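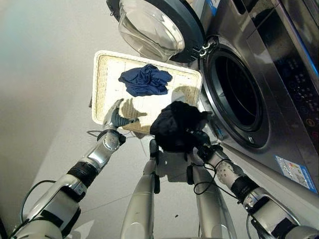
Laundry work in the wash bay, with the tray held up in front of the open machine.

Workshop notes: the laundry build

Members have been asking how the two-armed build is getting on, so this month's item is a longer one than usual. It has gone a fair way past the stage where it lived on a bench in pieces, and the job it has been set is laundry. Getting a shirt out of a front loader and into a tray sounds like a small thing to ask of a machine. We picked it for the awkward parts: a round hole, a door that hangs in the way, and cloth that never sits in the same shape twice.

The project started at Panville when Éabha Brophy put up a notice looking for people with time in the evenings and some experience with wiring. Radosław Kurek took on the electrical side and Gearóid Sheehan has done nearly all the software. Malachy Egan joined later and looks after the hands, and most of the trouble we have had lately has been in the hands.

The machine has its own name on the job board, Rafferty, and that is what you should write if you are booking time near it.

What changed in April

The fingers were the main item. The earlier set closed well on hard objects and poorly on fabric. A sock would be pinched at one edge, come halfway up and slide out. Malachy slowed the last part of the closing movement and let the fingers keep pressing for a moment after contact. Across 40 test picks from a flat table, 29 held until the arm finished its lift. That is a better result than we had in the summer, but a flat table is a good deal easier than a drum.

The second change was to the reach. Gearóid had been sending the arm in from straight ahead, and the elbow kept running out of room before the hand was deep enough. He now brings it in from lower down and off to one side. It takes longer, but it leaves space for the other arm to look after the tray.

The tray itself is a plain wicker one. We tried a deep plastic tub first and gave up on it, as the walls were too high for the wrist to clear. Wicker has a bit of give and the rim is easy to hold. The drawback is that the grip has to be fairly close to the edge, and if it is too light the tray swings.

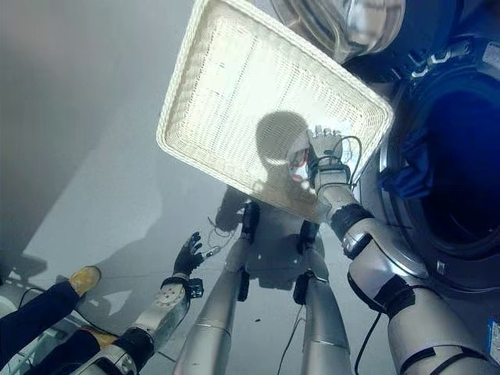

The right hand has the rim of the tray; the gloved left hand is open beside it.

The glove was Éabha's suggestion. Bare fingers were catching on loose threads, and a snagged thread can pull a whole garment back out of the grip. An ordinary work glove from the hardware shop fixed most of that. It also hides the finger joints, so if you are checking the hand for wear, please take the glove off first and put it back the right way round when you are done.

Cables are still a sore point. Radosław wants slack at the wrists so nothing pulls tight at full reach, and Malachy wants less of it so there is nothing to hook on the machine door. For now the slack stays. A tidier run along the forearm has been drawn up and the clips are on order from Ameck. Until they are fitted, look over both wrists before you start a session, and stop if a loop has worked its way around anything.

We have also had questions about light. Strong overhead light throws shadows across a pale tray and the software sometimes reads the edge of a shadow as the edge of a piece of clothing. Gearóid has a fix half written. In the meantime, dark clothes are giving us the most reliable picks, so if you have old navy or black shirts you no longer wear, there is a box for them by the door. No buttons or zippers, please.

Costs so far

The group has spent 300 dollars from the shared parts budget this term, most of it on connectors and a replacement drive for the left elbow. Jarlath Mac Giolla keeps the receipts and can show them to any member who would like to see them. The motors and frame were paid for separately by the people building it.

If you want to help

We could use a hand with three jobs: printing finger pads, labelling the cable ends at the base, and folding test clothes back into the drum between runs. The last one is dull but it is where most of the time goes. You don't need any background in robotics. There is room for 6 people in the wash bay during a session, counting whoever is on the stop button, and the stop button has to be staffed the whole time the arms are powered.

Please keep your own washing out of the test machine. The community machines are on the other side of the building – same hallway, last door. Session times go up on the board beside the Prultedari cabinet, and Éabha has the sign-up sheet.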